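Notebook, May — doorbell flasher and bed shaker, second round

Back on the bench at 4 p.m. after a long lunch and a longer argument with myself about batteries.

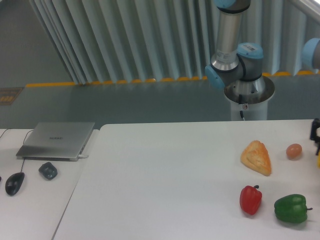
So the Wudeo receiver pairs fine with the door button now, but the Prisen pad still misses the first press if it's been sitting idle. Second press, no problem, it buzzes like a truck going by. I tried it 3 times with a fresh cell and got the same thing every time. My guess is the pad goes to sleep and the first signal only wakes it up. Rania Awad thinks it's the receiver sending too short a burst, and she's usually right about radio stuff, so I'll put the scope on it before I touch the pad's settings.

I took both hearing aids out for the whole afternoon to test the way I'd live with it. Wow, the strobe is rude at close range! From the hallway with the door half shut I caught it off the wall and that was plenty. With my back turned and the desk lamp on I missed it completely — two presses, nothing, and Rania had to come and tap my shoulder. Lamp off, I got it. Needs a second flasher by the window, I think, or the one we have moved up above the shelf.

Battery numbers: the pad's pack is marked 3,000 and my meter got almost 890 out of it before the buzz went weak. That's terrible. Either the pack is old (it came out of the Kourkoulas box, so who knows) or I had the cutoff set wrong. Run it again with a new pack before blaming anybody.

The Betov clip under the mattress edge slips when I roll over, by the way. Velcro for now. I slept on it Rania's way, cable toward the feet, and it stayed put, but the plug digs in if you sit on the edge of the bed to put your shoes on.

Still to do: scope the burst, new pack, longer cable. Also ask Rania if the smoke alarm signal can have its own pattern. Right now it's the same buzz as the door and I don't want to lie there guessing which one it is.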